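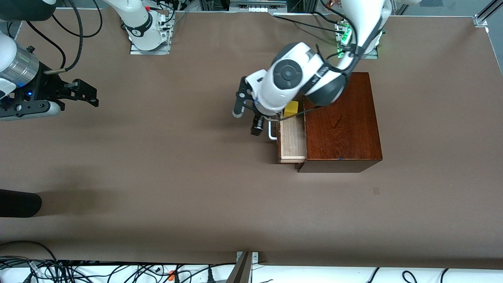 Section 6. Filling bottles with the Hoten counter-pressure filler

Print | E-mail this page

Please read the full section before you open the gas. The filler moves beer from the keg to the bottle under pressure, so the beer keeps its gas and makes less foam. It fits standard crown cap bottles. Do not use it with thin glass, screw top wine bottles or jars.

Preparing

1. Chill the keg overnight. Put the clean bottles in the refrigerator as well - a warm bottle is the most common reason for foam.

2. Rinse the filler with sanitizer. Open both valves and let the liquid run through the beer side and the gas side for 60 seconds, then drain it fully.

3. Check the rubber stopper. If it has a cut or feels hard, replace it with the spare from the parts bag.

4. Connect the gray hose to the gas and the clear hose to the keg. Both valves on the filler must be closed at this moment.

CAUTION: Wear eye protection from this step until the last bottle is capped. Never set the regulator above 30 psi.
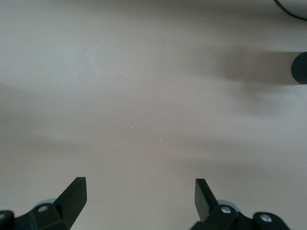
Naheed Hashmi writes that on her filler the stopper was lifting out of the bottle at every fill, also with low pressure, until she dried the neck of the bottle with a paper towel. We tried it with the Kovács porter and we agree. Please wipe the neck before you insert the stopper.

Filling

5. Push the stopper into the bottle and hold it down firmly with one hand.

6. Open the gas valve. Wait until the hissing stops, then close it.

7. Open the beer valve. At first nothing moves, this is normal. Turn the bleed screw slowly to the left until the beer begins to rise.

8. When the beer reaches the neck, close the beer valve and tighten the bleed screw. Wait 2 seconds and open the screw again a little, to let out the pressure that remains.

9. Lift the filler out gently and cap the bottle on the foam.

NOTE: Strong stouts are slower than pale beers. Turn the bleed screw less than you think is needed.
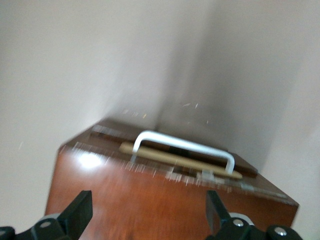 If the beer foams strongly in the first bottle, put that bottle aside and continue with the second one. The hose is often still warm at the start. If the second bottle also foams, lower the pressure a little and chill the keg longer.

After use, repeat step 2 with clean water and hang the filler with both valves open. Spare stoppers are listed under Usex parts, Section 9.

Text: Augustina Laryea. Last checked in November.

We use cookies to remember your language. Accept | Settings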